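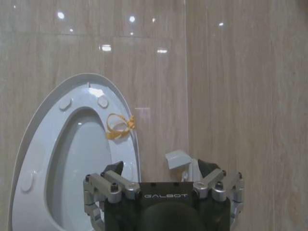
December 26, 2021

Bathroom day. I had put it off since before the holiday and the house was quiet this morning, so I got up, had coffee and toast, and started before I could find something else to do.

I did the toilet first. Lid up, seat up, and a good look at the underside, where I don't look often enough. The bumpers are the part that always gets me. There are two near the front edge and one along the side, and a gray line builds up around each one where the cloth slides over it. I used the old toothbrush and a little Fulalia in warm water. It took longer than the rest of the seat put together. I don't like strong sprays in that room with the window shut, and it was too cold to open it.

The yellow tie is still on the seat ring. I thought about cutting it off while I was down there and then left it. It does get in the way of the cloth, and I had to go around the knot with the toothbrush. I'll decide another day.

The hinges were bad. I didn't take the seat off because the last time I did that, in August, I lost one of the washers behind the sink and had to walk to Zidum for a new pack. They only sell them in packs of 10. The rest are in the kitchen drawer with the fuses, and I still did not want to take the seat off.

Then the outside of the bowl, the base, and the floor behind it. I did the floor on my knees with a folded towel under me. Two buckets of water. The corner by the pipe had dust stuck to it that had to be scraped with a butter knife (an old one, it lives under the sink now). I wiped down the wall too, as far up as I could reach from where I was kneeling.

Stopped at 11 for more coffee. My knees were sore and I was in no hurry. Rigoberto Quispe had left a message about the ladder, and I wrote back that he could keep it until the new year.
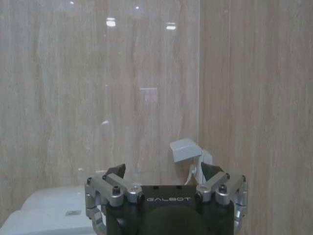

Hanneke Jansen called while I was rinsing the cloths and told me I had the order wrong, that she does the floor dry first with a brush and only then gets anything wet, toilet included, because hair and dust turn to paste once there is water on them. She also said to leave the lid and the seat up until everything has dried, and that I should throw out the toothbrush. I said it had only been used a few times. She said that was not the point.

She may be right about the brush. I spent a good part of the morning picking wet fluff off the cloth. I'll try it her way next time, but I am keeping the toothbrush.

After lunch I did the sink and the mirror, which went fast, and took the bath mat out to shake it. It needs a wash but the machine was full of sheets. Emptied the cabinet and threw out a bottle of Kamum hand lotion that had separated, and a comb with half its teeth gone. Found the nail scissors - they were inside an empty bandage box.

The whole thing came to about 2 hours, not counting the coffee. I still have the shower curtain to do, and the fan cover, which needs the ladder, so that will wait until Rigoberto is done with it.

Soup for supper, the end of the leeks. Sheets are on the line in the hall. Must buy cloths.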